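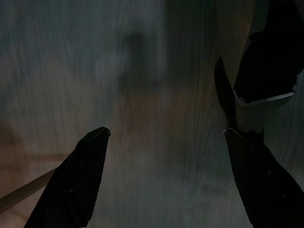
사워도우 굽는 사람들 게시판 > 호밀빵

제목: 호밀 100% 드디어 성공했습니다 (긴 글)

호밀밭지기
2022년 9월 13일
4월에 르방 키우기 시작해서 오늘 처음으로 제대로 된 호밀빵이 나왔어요!! 속이 떡지지도 않고 위에 동굴도 안 생기고, 썰어 놓고 혼자 박수쳤습니다 ㅎㅎ
배합은 그루세보(Grusevo) 호밀 통밀가루에 물 85%, 소금 2%, 캐러웨이 조금. 르방은 전체 가루의 30%를 미리 발효시켜서 넣었고요. 반죽은 그냥 주걱으로 섞기만 했습니다. 호밀은 치대 봐야 글루텐이 안 잡히니까 팔 아프게 할 필요가 없더라고요. 틀에 담아 4시간 두고, 표면에 구멍이 송송 올라올 때 넣어서 60분 구웠습니다. 다음엔 당밀도 넣어 보려고요.

bread_mori
축하드려요! 저는 아직 윗껍질이랑 속이 따로 노는 빵만 나옵니다ㅠ 틀은 뭐 쓰세요?

호밀밭지기
티데만(Tiedemann) 긴 식빵틀이요. 뚜껑 없는 거. 버터 바르고 호밀가루 뿌려서 쓰는데 잘 떨어져요. 윗껍질 뜨는 건 저도 몇 번이나 겪었는데 과발효였던 것 같아요. 발효 시간을 줄이고 나서 없어졌어요.

느린반죽
저는 의견이 좀 다릅니다. 껍질이 뜨는 건 과발효보다 반죽 산도가 부족해서 그런 경우가 더 많아요. 호밀은 전분 분해 효소가 세서 르방이 충분히 시어야 속이 버팁니다. 30%면 저한테는 적어요. 40은 넣어야 안심이 되던데요.

호밀밭지기
오 그런가요? 근데 40으로 했을 때는 너무 셔서 식구들이 안 먹었어요 ㅋㅋ

느린반죽
그건 르방을 낮은 온도에서 오래 둬서 그럴 수 있어요. 따뜻하게 키우면 신맛이 훨씬 부드럽습니다. 비율만 탓할 일은 아니에요.

오븐앞3년차
두 분 말씀 다 일리 있는데 저는 가루 차이가 제일 크다고 봐요. 그루세보는 입자가 굵어서 물을 더 먹습니다. 풀스카(Plullska) 고운 걸로 같은 물양 넣었다가 죽을 만든 적이 있어요. 가루 바꾸면 물부터 5% 빼고 시작하세요.

bread_mori
앗 제가 풀스카 써요. 범인을 찾은 것 같기도... 그리고 하나 더요, 식히는 건 얼마나 하세요? 저는 못 참고 한 시간 만에 썰어요.

느린반죽
그게 범인일 수도 있습니다. 호밀빵은 하루는 두셔야 해요. 면포에 싸서 다음 날 썰어 보세요. 칼에 들러붙는 게 확 줄어요.

호밀밭지기
맞아요 하루!! 저는 어젯밤에 구운 걸 오늘 저녁에 썰었어요. 참느라 혼났지만 이틀째가 더 맛있다고들 하니까 내일도 기대 중입니다. 버터랑 소금만 있어도 끝이에요.

오븐앞3년차
거기에 훈제 고등어 올려 보세요. 진짜 맛있습니다.

bread_mori
물 줄이고 하루 참기, 이번 주에 바로 해 보겠습니다. 당밀은 몇 그램쯤 넣으시는지도 나중에 알려 주세요~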